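Re: [markers] Plaque on the old bridge at Prindbridge
From: Thierry Masson
Date: Monday, October 19, 2020

Impi Saarela wrote:
> Does anyone know where the plaque from the bridge at Prindbridge has
> gone? The database still puts it on the north parapet, on the
> Wurkthorpe side. I walked both sides on Saturday and found four bolt
> holes and a paler patch of stone, but no plaque. Entry 264 has a
> transcription but no photo of the whole thing, and I think the
> second line is wrong. Should we mark it as missing?

Hello Impi,

Please don't mark it as missing yet. It was taken down when the parapet was repointed and it is now on the wall of the old toll house, at the Wurkthorpe end, 40 yards up the lane. You have to go past the gate and look back. It faces away from the road, so you won't see it from a car or from the bridge.

You are right about the second line. The entry says "rebuilt by the parish". The plaque says "rebuilt by the parishes", meaning both of them, and there was a long argument about who paid for what. The first line is correct. The bottom line gives the name of the mason and is badly worn. I could read Vītola with the light coming from the side, but I would like someone else to check it before we change anything. The present text has "Virnska", and I can't see how anyone got that.

I suggest the following for 264:

Location: Wurkthorpe, east wall of the former toll house, facing the garden. Moved from the north parapet of the bridge.
Condition: fair, lower edge worn, 2 bolts replaced.
Inscription: as now, with line two corrected. Last line left as uncertain.

The map pin needs moving as well. It was set in 2000 from a paper map and was on the wrong bank even then.

There is a second, smaller stone low down by the gatepost with a bench mark cut into it. I don't think it has an entry. If you are going back before December, could you look at it? It was covered in ivy and I had no gloves with me.

Regards,
Thierry
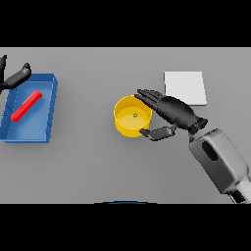
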